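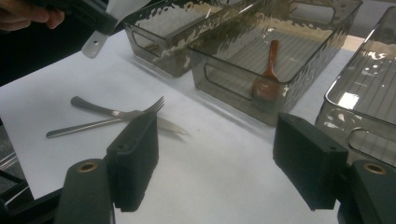
I do the June check of the staff kitchen at Pradus every year, and this is my list with whatever I scribbled next to each line. Bring a torch and a tape measure, and start at the boiler end. Cutlery is the bit I get asked about most, and my rule is simple -- a table knife and fork left crossed on the worktop is a tidiness note, a sharp knife left out is a fail.

1. Water heater (Sezer, under the sink)
Pressure valve: OK. Bit of limescale round the outlet, wiped it off.
Label with last service month: missing again! I've written a new one.

2. Fire blanket and extinguisher
Blanket on its hook, tapes hanging free: OK.
Extinguisher pin and seal: OK, but somebody had hung a tea towel over the gauge. Please don't.

3. Walkway to the back door
Needs 800 mm clear. I got 707 by the recycling bins, so FAIL until they're shifted. Measured again after moving one and got 887, lovely.

4. Fridge and freezer
Fridge door seal: torn at the bottom corner, I've asked Predance for a new one.
Freezer: OK, though it wants defrosting.

5. Worktop and storage

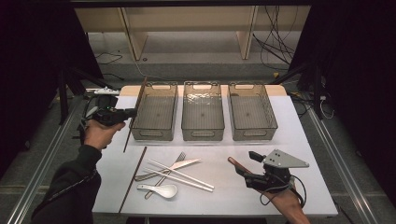 Item 5: three open baskets along the back, fork and knife in front of them.

Baskets pushed well back: OK.
Splits or sharp edges on the handle slots: run a finger round each one every time, it only takes a minute.

6. Sockets and leads
Toaster lead: scorched near the plug, taken out of use and tagged.
Kettle (the Ullov one): OK.

7. Hot tap
Probe read 70 degrees, far too hot for hand washing. Turned down, recheck at 4 pm.

Still open: bins, door seal, toaster, tap.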